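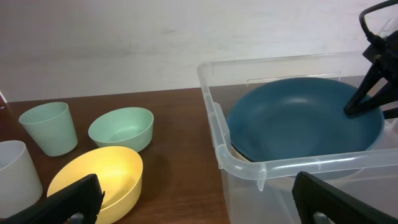
Played the October open in Zestton and lost round four in a way I want to write down before I forget it. I was Black in a Panov Attack against the Caro-Kann. By move 18 most of my pieces were on the queenside, looking at a pawn on b2 that was never going to fall. Think of a table with the tumbler and the bowl and the rest pushed over to the left, and one teal bowl off in the clear bin on the right. The teal bowl was my king.

White put a knight on e5, lifted a rook to the third rank and swung it over to h3. Nothing clever about it. I saw the rook lift when it was played and still spent my move on ...Rc7 to double on the c-file.

My rating going in was 1,484. My opponent was a junior from Shibata's group, and he used less than half his clock. Mated on move 27.

Looked at it afterward with him in the hallway. He said he stopped calculating once my f6 knight left for d5, since there was no one left guarding h7. He was right. ...Nd5 is a normal move in these positions, but I needed ...g6 first or a piece on f8.

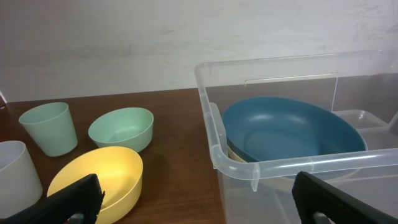

Haruto Ishida

Some notes on the event, as a few people asked. It was five rounds, 60 minutes plus a 10 second increment. The hall was the old Livico building, second floor. Parking is behind it and fills up by 8:30 in the morning.

Lighting was good on the top boards and poor along the back wall. I had the back wall for three rounds. Take a board near the windows if the pairings give you a choice of side, which they sometimes do for the bye table.

Round one I won a pawn early and converted it in a rook ending. Rook behind the passed pawn, king up the board, done in 52 moves. This is the only part of my play I have worked on this year, so I was glad to get one.

Round two was a draw by repetition. I was a little worse and took it. Round three my opponent left a bishop hanging on move 11. We shook hands a few moves later.

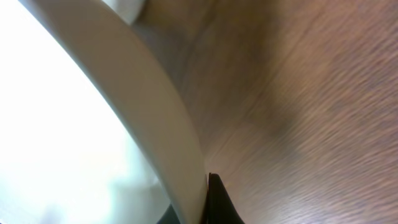
Round five was a Queen's Gambit Exchange with me as White. I got the minority attack, fixed a weak pawn on c6 and then needed 40 moves to win it. Final score 3.5 out of 5.

Prizes were $500 for first in the open section and $330 for first in the under 1600. I was half a point short of the second one. The round four game cost me that.

What I am changing: before each move after castling I am going to count attackers and defenders on my king's side. My coach at Zedstead told me this last spring and I wrote it in a notebook and did not do it.

I am also going through the Panov from White's side for a month. I have 825 games saved in that line and have only ever looked at the ones Black won.

Next event is the Zedstead rapid. Entries close at 6 p.m. the night before. I will post the round four game with notes once I have typed it up. My score sheet has two moves on one line around move 20 and I need to sort that out first.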